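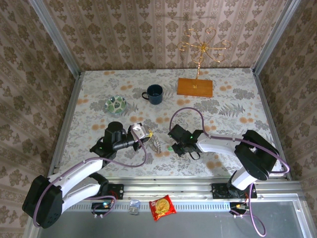 Krajčí auf der Liste schrieb:
> Bei 300 mm Abstand der Schulterflansche kollidieren die Ellbogen, sobald beide Arme zur Mitte greifen. Wie groß ist er bei euch?

354 mm, von Flanschmitte zu Flanschmitte. Beide Grundplatten sitzen auf derselben Profilschiene, die Steuerplatinen darunter. Der Versatz der Nullpunkte ist in der Trumero-Konfiguration als fester Wert eingetragen – bitte nach jedem Umbau neu messen.

Zu den gelben Fingern: gedruckt, mit Fenstern, Spitzen keilförmig. Wandstärke 2 mm, bei der Übergabe von Schlüsselringen Greifkraft auf 13 N begrenzt.
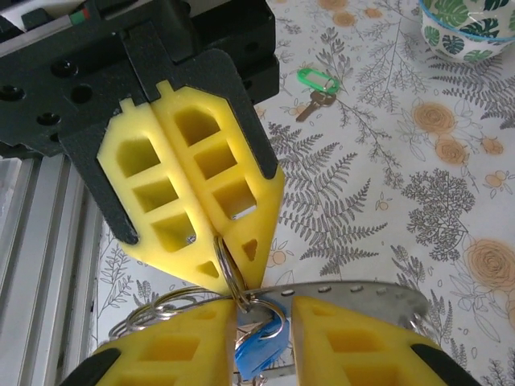 Müssen beide Greifer gleichzeitig kalibriert werden? Einzeln genügt, der zweite Arm bleibt dabei in Parkposition.

Die STL-Dateien liegen im Trorenska-Verzeichnis.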